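How to fold a letter so it fits the envelope first time

Been asked this twice now so writing it down. Quick version, plain letter paper, long envelope. Anything thicker, see further down.

What you need
Paper. A flat table. A ruler or the back of a spoon. Envelope, obviously.

Steps
1. Sign it first. Let the ink dry. Folding wet ink = mirror signature on the top half.
2. Lay the sheet face up, bottom edge toward you.
3. Bring the bottom edge up a third of the way. Don't crease yet — line up the corners, then press from the middle out.
4. Fold the top down over it, stopping just short of the first fold. That little gap makes it slide in easier.
5. Run the ruler along both folds. One firm pass, not ten.
6. Into the envelope, open edge up, so it dosen't get sliced by the letter opener.

Small square envelope? Fold in half, then half again. Bulky but fine.

Thick paper
Score before you fold. Blunt tool, light pressure, along the ruler. Skip this and the surface cracks, esp. on colored stock. Heavy card — don't fold at all, buy a bigger envelope.

Doing a big batch
Tahmineh Rashti did 1262 of these for the Hamodcombe newsletter and her advice was stacks of 6, no more, and swap hands. Also make one good sample and keep it next to you to check agianst. Thirds drift when you're tired.

Crooked crease? Open it flat, press under a heavy book overnight, try again. Old crease will still show a bit. For anything formal just reprint. 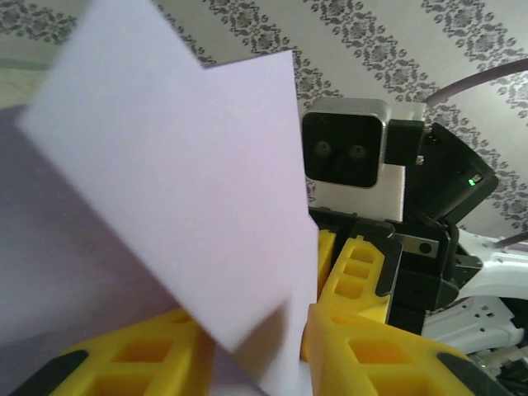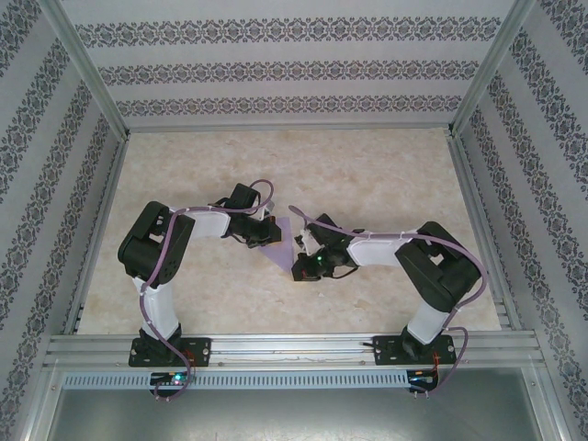
Hamodcombe, August 5, 2020

Window envelopes are a separate page, coming in September. Address has to face out so the top fold goes backward instead. Corrections to Zoia Lysenko please.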